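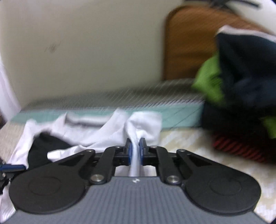 Looking after an electric sliding gate

Kestbridge Property Services issues these notes to tenants and owners whose homes have a powered driveway gate. They cover routine care only. Work on the motor's wiring or the supply cable must be left to a qualified electrician.

Before you start

Switch the gate off at the isolator and keep the remote controls indoors. Children and pets should be kept well away from the opening, even with the power off.

The track

Sweep the full length of the track once a week in autumn and once a fortnight at other times. Gravel is the usual cause of a gate that judders or stops short. Packed mud is best loosened with an old paint scraper and then brushed out. Do not grease the track. Grease holds grit, and the wheels will wear flat.

Wheels and guide rollers

Slide the gate by hand, using the manual release key, and listen along its whole travel. A regular knock points to a worn wheel. Roller bolts can be nipped up with a 10 mm spanner, but they should not be forced.

Rack and motor

Brush the rack with a dry nylon brush. There should be a slight gap between the rack and the motor gear — if the gate has dropped and the two are binding, call the installer. Check the motor cover for ants' nests in March and seal any unused cable holes.

Safety sensors

Wipe both lenses with a soft damp cloth. Restore the power, start the gate closing and pass a broom handle through the beam from a distance. The gate must stop or reverse. If it does not, switch it off and report the fault the same day.

Painting

Timber gates should be painted on all faces, including the bottom edge. Allow 8 hours between coats and keep paint off the rack, the rollers and the sensors. Heavy infill boards add weight, so ask before fitting them — the smaller motors supplied at Flasden and Wimotbridge are rated for gates of up to 1,000 kg.

Power cuts

Each household should know where its release key is kept. After the supply returns, re-engage the motor before using the remote.

Faults may be reported to the Kestbridge office on any weekday.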